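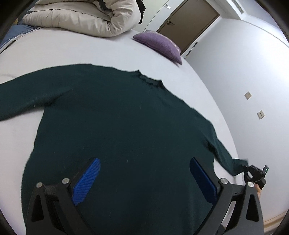
Un jersey verde oscuro extendido sobre la cama, con el puño sujeto por una de las pinzas de mano.

Inicio > Participa > Convocatorias abiertas > Manipulación de ropa en casa

Buscamos personas con ganas de doblar ropa (sí, doblar ropa, en casa y con calma) para la segunda ronda del proyecto Wumbei, que llevamos entre Stinov y el taller de Sarau. Si ya estuvisteis con nosotros en junio, sois más que bienvenidos otra vez, y os debemos una explicación un poco larga.

En la primera ronda grabamos 2611 dobleces con pinzas de mano y en 109 de ellas la mordaza no soltó la tela al abrir la mano. Casi siempre se quedó en un susto y un puño dado de sí, pero una participante se pilló la yema del dedo entre las piezas articuladas al intentar liberar una manga, y ahí paramos todo. El fallo estaba en el muelle de retorno, que perdía fuerza con el uso. Hemos cambiado los muelles de todas las pinzas y añadido una revisión antes de cada sesión, y aun así queremos comprobarlo con gente de verdad, en dormitorios de verdad, antes de enseñarle nada al robot Vedton.

¿Qué os pedimos? Ser mayores de edad, tener las dos manos libres de lesiones y disponer de una cama o mesa grande donde extender jerséis, camisetas y lo que tengáis por el armario. No hace falta experiencia, os enseñamos nosotros, ¡y con mucha paciencia! Si una pinza se atasca, se deja sobre la cama y se nos llama; por favor, no metáis los dedos.

Cada participante recibe 121 euros por ronda completa, con seguro de accidentes incluido, y el material os lo llevamos y lo recogemos.

Podéis apuntaros hasta el 13 de agosto en el formulario de esta misma página, contándonos en un par de líneas qué espacio tenéis y a qué horas os viene bien. Respondemos a todo el mundo, aunque a veces tardemos unos días.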